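Gallery notes, Iledora storeroom clear-out. Compiled by Heather Haldane, 17/03/2026.

The Iledora building gives up its ground-floor storeroom in July. Before then, everything on the shelves has to be sorted into keep, pass on, or scrap. The work is split by bay. Ross Rennie has the tall shelving, Saodah Halim has the drawers and the key cabinet, and I have the odds and ends, meaning anything that was never given a shelf label.

Odds and ends go into gray bins, one layer deep, and the bin is set on the sorting table. Nothing is stacked. A stacked bin hides small items, and small items are what this bay consists of. Each bin gets one picture and one short entry on this page. The entry records what the item is if that is known, and a plain description if it is not. Guesses are marked as guesses.

Entries are by bin. Bin numbers follow the order of sorting and have no relation to the old shelf numbers. If you recognize something, send the bin number and the position of the item (rear left, front left, right) to Saodah, who keeps the master sheet.

## Bin 8: desk items, a toy, and unknowns

Front left, a black plastic item in the shape of a desktop tape dispenser, on its side, with a small blue toy figure against it. Rear left, a small white item with rounded corners and a small red-orange item shaped like a bottle, with a red end like a cap. 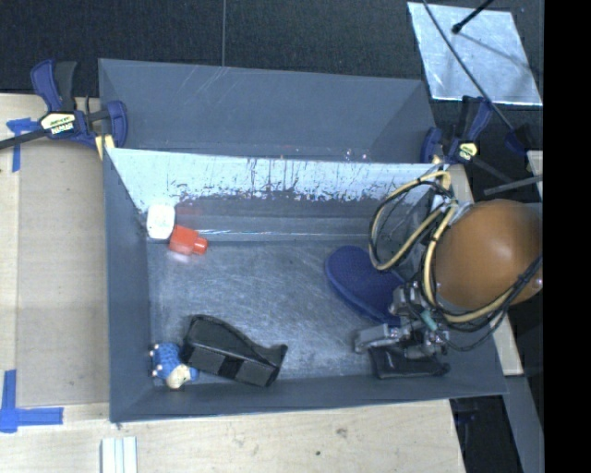

Right half: a navy blue oval with a finely dotted surface, similar to a shoe sole or a slipper. Entered on the sheet as "sole or slipper, single, navy." The white item has a faint greenish marking that I could not make out and is entered as unidentified.

## Status of bin 8

| Item | Entered as | Status |
|---|---|---|
| Black plastic, desk type | Tape dispenser (guess) | Keep, pending check |
| Blue figure, pale face or head | Toy | Hold for owner |
| Red-orange, blocky body | Bottle (guess) | Hold, do not open |
| White, rounded corners | Unidentified | Hold |
| Navy oval | Sole or slipper | Hold for match |

"Keep, pending check" means the item goes to the supply cupboard once someone has confirmed that it works. For a tape dispenser, that means the cutting edge is complete, the core turns freely, and the base does not slide when tape is pulled. Dispensers that fail on the edge are scrapped. The ones that fail only on the base can have new pads fitted, and Dougal Leckie has a sheet of these.

"Hold for match" applies to anything that normally comes as a pair. Single shoes, gloves, and insoles stay on hold until the last bay has been sorted, then go to scrap together if no partner has been found.

"Do not open" applies to every closed container without a readable label, whatever its size. Dougal will deal with them in one session. Please leave them in the bin and do not shake them to find out what is inside.

## Note on the bins

The gray bins came from the old Wunier packing room and are well worn. The scratches and scuffs on the floor and walls are surface wear and do not affect use. The worn patches can be mistaken for residue in pictures, so condition notes on this page refer to the contents only.

The walls still have enough shine to throw a reflection of bright items. Two of the early entries on the master sheet listed a reflection as a separate item. Those entries have been removed. When checking a bin against its picture, check the bin itself as well.

## Claims

Items on hold may be claimed by anyone who worked in the building, including the former Isutau staff from the second floor. A claim needs the bin number, the position, and one detail that is not given on this page. For the toy, a description of its back or underside will do. Dénes Orbán has the list of former staff and will forward this page to them.

Claims are handled in order of arrival. Small items can be posted. Anything larger than a shoebox has to be collected from the front desk, and the collector signs the sheet.

Unclaimed toys go to the box in the waiting area after a wipe-down. Unclaimed desk supplies go to the cupboard. Unidentified items get 12 weeks from the date at the top of the page and are then scrapped without further notice.

The kitchen drawers are not covered here. Saodah has a separate list for those, including the Sabatier knives, which are wrapped and stored in the locked cabinet. Please ask her before opening it.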